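Werkstattbuch, November, Eintrag 19
Probebalken Pirnum, zweite Serie

Kurz nach sieben angefangen, die Halle war noch eiskalt, und trotzdem der schönste Vormittag seit langem! Der dritte Balken liegt endlich auf dem Prüfstand, und er hat sich beim Ausschalen so brav verhalten, dass ich zweimal nachgesehen habe, ob wirklich kein Abplatzer an der Unterkante ist. Ist keiner. Die Fase ist sauber durchgelaufen, auch an der Stelle, wo die Schalung beim letzten Mal aufgegangen war.

Zur Erinnerung für alle, die erst jetzt dazukommen: Es geht um die Verbundfuge zwischen Brettsperrholz und Aufbeton, mit den eingefrästen Kerven nach dem Vorschlag von Sumampouw. Kerven quer zur Spannrichtung, dazu Schrauben unter 45 Grad als Abhebesicherung. In der ersten Serie hatten wir die Kerven zu flach, da ist uns der Beton schön langsam herausgewandert. Jetzt sind sie tiefer und die Flanke ist steiler, und man hört den Unterschied schon beim Abklopfen.

Gemessen heute früh, vor der Belastung: Abstand Auflager bis erste Kerve links 913 mm, rechts ebenso. Fugen alle dicht. Schwindriss quer über die Oberseite beim zweiten Balken, haarfein, mit Bleistift nachgezogen und Uhrzeit danebengeschrieben. Beim dritten nichts zu finden, obwohl er genauso lang unter der Folie lag.

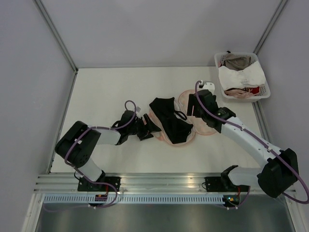

Fergal Lynch

Dann die Belastung. Weggeber an drei Stellen, Mitte und beide Drittelspunkte, den linken musste ich neu kleben. Laststufen wie gehabt, jede Stufe gehalten, bis die Anzeige ruhig stand. Und sie stand erstaunlich schnell ruhig! Bei der ersten Serie haben wir da immer gewartet und gewartet und dem Zeiger beim Kriechen zugesehen. Die Kurve geht bis weit über die Gebrauchslast gerade nach oben, ich habe sie ausgedruckt und an den Schrank gehängt, bitte hängen lassen.

Erstes Knacken um 10:40, Schraubenreihe rechts außen, danach wieder Stille. Bei Messwert 1641 in der Datei sieht man einen winzigen Sprung am rechten Drittelspunkt. Ich halte das für den Moment, in dem die äußere Kerve anliegt und richtig mitträgt, aber das muss sich jemand mit frischen Augen ansehen. Vielleicht ist es auch bloß mein Kleber.

Bruch am Ende im Holz, Zug unten, an einer Keilzinkung. Fuge noch zu, kein Beton abgeschert. Genau so wollten wir das haben — ich habe laut gejubelt, der Kollege am Kran hat sich ziemlich erschrocken.

Was nicht gut war: Die Mischung von Kullach war steifer als bestellt, wir haben lange rütteln müssen, und an der Stirnseite gibt es ein Kiesnest, so groß wie eine Handfläche. Für die Tragfähigkeit wohl egal, für die Fotos im Bericht ärgerlich. Beim nächsten Betonieren das Ausbreitmaß selbst messen und erst danach kippen lassen.

Offen:
Balken eins und zwei aufsägen, Schnitt durch die Kerve, Flanken anschauen.
Ritell wegen der längeren Schrauben anrufen, die letzte Lieferung reicht nur noch für einen halben Balken.
Kervenfräser schleifen lassen, er reißt am Austritt die Decklage aus.
Holzfeuchte der Reststücke nachtragen, fehlt bei Balken zwei komplett (mein Fehler).

Am liebsten würde ich sofort den nächsten Balken schalen, aber die Böcke sind bis zum Nachmittag belegt. Säge ist für 14:30 reserviert.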